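Search this forum
Keywords
Search titles only

Filed under: Prehistory > Stone Age > Tools & Daily Life

Topic: Did farming make people's lives worse at first?

dalva_b
Hello everyone, I hope this is the right section. I've been reading a stack of library books on the move from hunting and gathering to farming, and I keep running into the claim that the first farmers were shorter, sicker and worse fed than the foragers before them. One of the books more or less calls it a mistake. I grew up on a small farm and I have to say it got under my skin a little! My grandmother worked hard, sure, but I can't imagine her trading her grain bin for a basket and a long walk. Is this really what people who study it think, or is it one of those ideas that sounds clever and gets repeated?

HermanO
Welcome, Dalva, and what a nice question to come home to. The short version is that there's real evidence behind it. Skeletons from a good many early farming sites show more tooth decay, more signs of anemia and, in some places, a drop in height compared with the foragers in the same region. Soft cooked porridge and bread are hard on teeth, and living packed together with your animals and your garbage does you no favors either. I wouldn't call it a mistake, though. A mistake is something you could have noticed and undone, and this was spread over so many generations that I doubt any one person ever felt they were choosing.

faizal_chong
I'm going to push back some, Herman, with affection as always. Everyone quotes the skeletons, but who ends up in the ground where we can find them? Settled people bury their dead in one spot for centuries. Foragers on the move leave very few graves. A village that could keep a sick child alive a few more years might also leave you a skeleton with all the marks of that sickness, where in the older camp the child would have died fast and the bones would look fine. So "more disease on the bones" can mean people were surviving longer with it. I've argued this on here before and I'll probably be arguing it when I'm ninety.

HermanO
You will, and I'll be there to disagree with you! I do take the point about survival. It doesn't help you with the teeth, though. Cavities are cavities.

adi_p
Long-time reader, I post maybe twice a year. Could I put in a word for places where it happened slowly? In the Levant people were cutting wild cereals and living in fairly permanent houses long before anything was properly domesticated. They had grinding stones, they had storage, they hunted gazelle as well. To me that looks like a long in-between time when folks did a bit of everything, and I'd guess that was a pretty decent life, with something to fall back on when one food failed. The trouble comes later, when there are too many mouths to go back to the old way.

My old Menon atlas has a lovely fold-out of the sites, which I can look up for you, Dalva, if you'd like page numbers. It's 288 pages and weighs as much as a cat, but the maps are worth it. 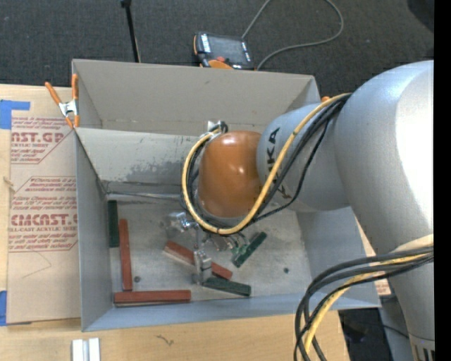 BRARBY, December

dalva_b
Yes please on the page numbers, Adi! I got talking about all this with my nephew over dinner and he asked what they did about mice, and now I can't stop thinking about it. All that stored grain. Did they have cats yet?

adi_p
Mice moved in early, as soon as there were houses to move into, and their bones turn up in settlements from before farming. Cats came along after the mice. There's a well-known burial on Cyprus with a cat laid near a person, and cats aren't native there, so somebody must have brought them over by boat. I find that very touching. The maps you want start on page 2, right after the title page.

bayu_santoso
Coming at it from another part of the world, I'd be careful about using the Near East for everybody. In the New Guinea highlands people were tending taro and bananas thousands of years ago, and that's a whole different kind of work from grain. You don't thresh it, and you don't fill a big storehouse with it in the same way. I don't see why the bad teeth and the crowding should follow the same pattern there, and I'd be wary of any book that tells one story for the whole planet.

faizal_chong
Hear, hear. Best post in the thread.

HermanO
No quarrel from me on that one, Bayu. Dalva, do tell us what your nephew asks next.

We use cookies to remember your login and your reading preferences. Accept / Manage settings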